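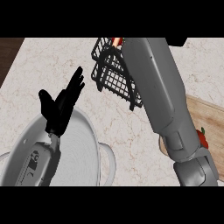
Larnus 6 Thermal Blanket Kit for Balloon and Small Satellite Payloads

Made by Hakico. Sold and supported by Ridetti.

In stock: silver outer, amber outer. Black outer is back in January.

What it is

Multi-layer insulation, cut and stitched, for payload boxes up to 6U. You get the six panels, the closeout strips, grounding tabs and enough tape to do the job once and fix one mistake. No sewing. Flown on high altitude balloons, sounding rocket sections and a couple of student cubesats. If your box is a standard size the panels go on as they come. If it isn't, send us the drawing, see below.

Who buys it

University groups mostly. Small instrument shops with a grant and a deadline. If you have an in-house blanket shop you don't need us, buy the raw film by the roll instead (different page).

Specs

Kit weight, packed: 287 grams
Layers: 2 outer, plus inner reflector and netting stack
Inner spacer: polyester netting
Outer: coated polyimide
Vent holes: pre-punched, staggered layer to layer
Grounding: tab at each panel corner, ring terminals included
Seams: stitched, no adhesive inside the stack
Storage: flat, in the bag it came in, out of the sun

Weight is for the silver version. Amber runs a hair heavier, we'll put the number up when we have weighed a full batch.

What changed from the old kit

Closeout strips are longer. Everybody ran out at the connector face. Corner tabs moved in so they clear the rail. Template sheet is now printed full size, you do not have to scale it on the office copier anymore. Old kits and new kits can be mixed on one box but the corners wont line up pretty.

Fitting it

Read the sheet first. Gloves on, clean ones. Dry fit all the panels with low-tack tape before you peel anything. Start with the face opposite your connectors and work around. Leave the stack fluffy, don't pull it tight over an edge. A blanket squashed flat is just a heavy piece of foil. Cut connector openings an eighth of an inch over, then close out with strip. Check every ground tab to chassis with a meter and write the reading down.

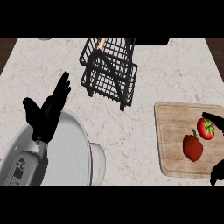
Allow an afternoon for the first one. Second one goes quicker. Lilla Szűcs in our support group wrote the sheet and she answers the phone most mornings until 11:30, so call before lunch if you're stuck.

Odd sizes and cutouts

Star tracker holes, radiator windows, antenna feedthroughs, all doable. Send a STEP file or a dimensioned PDF. A napkin sketch gets you a phone call from Analyn Magbanua and then a request for a STEP file. Custom work goes through the Hegyi cutting table so tolerance is the same as the stock kit. Please mark which side faces space. We have had to ask more than once.

Not included

Heaters, thermostats, thermocouples, standoffs, snaps. Thermal model. We can't tell you if your camera will survive the night side, that's your analysis. We will give you the layup and the vent pattern so whoever runs your model has something to put in it.

Cleanliness and paperwork

Kits are bagged twice and ship with a cert of conformance and lot numbers for film, thread and tape. Bakeout is extra, tick the box on the order form. Outgassing data sheets on request, say which lot. Need a witness coupon from the same lot? Also on the form, no charge.

Orders so far: more than 131 kits out the door, this version and the last one together.

Returns

Unopened outer bag, we take it back. Opened inner bag, sorry, no. Wrong color sent by us, we swap it and pay the freight both ways.

Spares

Closeout strip, pack
Grounding tab and ring set
Template sheet, paper
Low-tack tape, roll
Single panel, state face and color

To order

Use the quote form, put the kit name in the subject line and your ship-to country. School purchase orders are fine. Lead time for stock colors is on the quote, custom depends on what's ahead of you on the table.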